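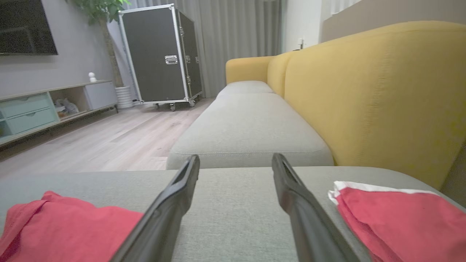

Gripper fingers over the sofa, with folded red cloths on either side.

Help wanted: home laundry robot build, evenings, paid

Cladora is a two-arm robot being built in a living room and in the Dralimico shared workshop. The job it has to learn is folding cloths on a sofa seat and stacking them. The arms and grippers are built. We need 2 people to run practice sessions and help with repairs.

What you would do:
Guide the arms by hand through folds, up to 100 per evening
Refold and reset the cloths between runs
Write down failed grasps in the log
Swap worn finger parts and tighten cables

You need steady hands, patience with repeated work and basic skill with a screwdriver and hex keys. Programming is not required. If you have used a 3D printer, say so, as spare fingers are printed at Dralimico. You must be 18 or older and fine with stairs.

Pay is $24 an hour, paid every two weeks. Sessions run 13 weeks and end in November. The goal is 2000 logged folds. Parking is on the street.

To apply, send a few lines on things you have built or fixed, plus the evenings you have free, to the Cladora box on the Funard message board by 20th July. No resume needed. Everyone who writes will get a reply, and we will set up a short paid trial session before anyone commits.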